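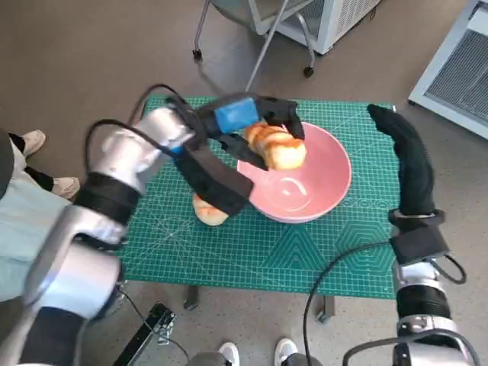
Reading time: 13 minutes

Chapter 2
Picking Up and Putting Down

In Chapter 1 your team wired the hands, ran the startup check, and moved each arm by itself. In this chapter you will use them on objects. The work covers the first half of the Elgate task, in which a robot with two arms moves bread rolls between a table and a bowl. Students at Tanner and Trordale have used the same task in their robotics clubs, and the Hivunlow student meet scores it as an entry event.

Bread is a useful thing to start with. A roll has no flat sides, it gives when it is squeezed, and no two from the same bag are quite the same size. A hand position that works on a wooden block will often crush a roll or let it slide out. The bowl adds a second problem. The fingers have to get the roll over the rim and open again without pushing the bowl across the table.

By the end of the chapter you should be able to:

choose a grip for a soft object and explain your choice
plan a path that clears the rim of a bowl
park the idle arm so that it stays out of the way of the working arm
keep a run log that another team can read

What you need

One robot with two arms and five-fingered hands, set up as in Chapter 1. One cutting mat with a printed grid. One ceramic bowl. Two bread rolls, plus spares. A notebook for the log.

Use the grid on the mat to set your starting positions. Write down the square where the bowl sits and the squares where the rolls sit, and go back to those squares before each run. If the bowl has moved, note it before you put it back.

2.1 The working arm and the idle arm

Only one arm moves a roll in this chapter. The other is idle, but it still takes up space over the table. Hold it upright with the fingers closed, to the side of the bowl. Check the cables on both arms before you start. A loop near the wrist is fine as long as it cannot catch on the rim or on the other hand.

One student runs the controls and one stands by the stop switch. Change places after every run.

2.2 How the log is used

The sample log at the back of the book comes from one club and covers 248 runs made between January and March. Your own log will be shorter. Plan on about 35 runs for this chapter, and record every one, including those you stop early. For each run, write the start time, the grip you used, and where the roll ended up. We will use these entries in Section 2.4 to compare a side grip with a grip from above.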